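Workshop Talk > Benches and Storage

Steel top or wood top for a small shop?

hsrivastava_
Finally cleared out the back bedroom and I'm building a real bench!! I do clock repair, some leather, a bit of electrical stuff, whatever people hand me. There's a restaurant in Vitthorpe closing down and they're selling stainless prep tables for 220 each. My other choice is a solid maple top from Bhatia Lumber at 400, legs not included. I keep going back and forth. Anybody living with steel every day?

MamtaS
Get the steel! I've had mine since June of last year and I love it so much I bore people with it. Glue scrapes off, oil wipes off, and you can drag it outside and hose it down. Best thing in my shop after the bandsaw.

oldvise35
Have to disagree. Clock repair on stainless? Drop one pivot screw and it will ping off into another county. Wood is quiet and kind to small parts. I've worked on the same beech top for 35 years and never wished it was metal.

MamtaS
So put a mat on it :) A cutting mat covers half of mine and I roll it up when I want the bare surface.

oldvise35
Then you've paid for a steel table to work on rubber.

angeliki_s
Ha, I have one of each and you're both right. Wood for anything with a spring in it, steel for anything messy. The thing I'd check on a restaurant table is drumming. Thin tops boom when you set a hammer down. Knock on it with your knuckles before you hand over any cash, and look underneath for a stiffener.

hsrivastava_
Good tip, thank you! Going to Vitthorpe with my knuckles ready. What about glare? My one window is right over where it would go.

Ottar Sundqvist
Posts: 3515
Glare is the real issue, more than noise. Move the light to the side and up high, and get a lamp with a diffuser. A brushed top is better than a mirror polish but you still get the room looking back at you. Putting a few up.

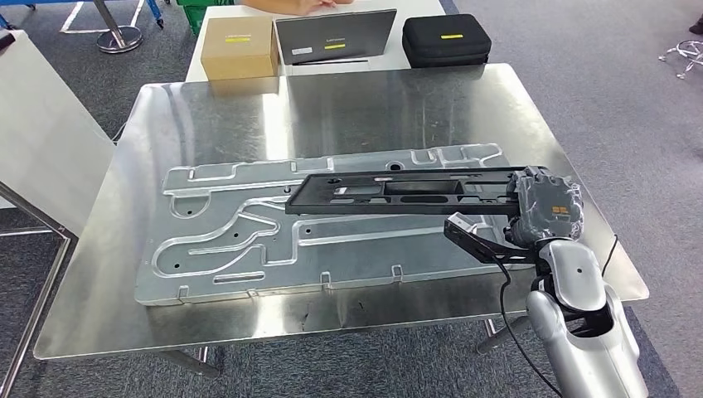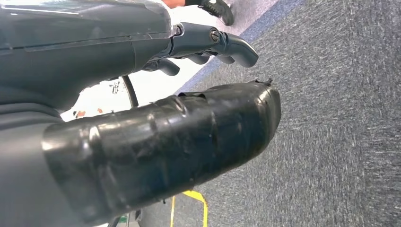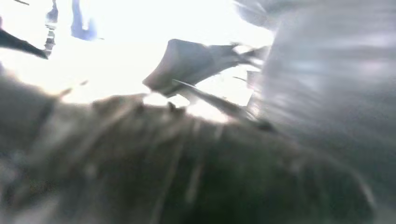

Photos by Ottar Sundqvist. Ask before reposting.

Look at the top in the first one, you can pick out the overhead lights in it, and that's brushed. A flat aluminum plate sits nicely on it though. And please, Harish, if electrical work is part of the plan, don't wrap tape the way it is in the second one, with wrinkles and bubbles all along it. Stretch it a little as you go and overlap by half.

angeliki_s
Love a brushed top. I scuffed mine with a gray pad, always in one direction, and the glare dropped a lot. Takes an evening and good music.

oldvise35
Ottar is right about the tape. Still wrong about steel.

Ottar Sundqvist
I never said buy steel!

hsrivastava_
OK, went and knocked. One boomed like a drum, the other was lovely and solid, so I bought the solid one. Now I need casters that lock properly. Has anyone tried the Stellov ones?

MamtaS
Yes!! Start a new thread, I have opinions.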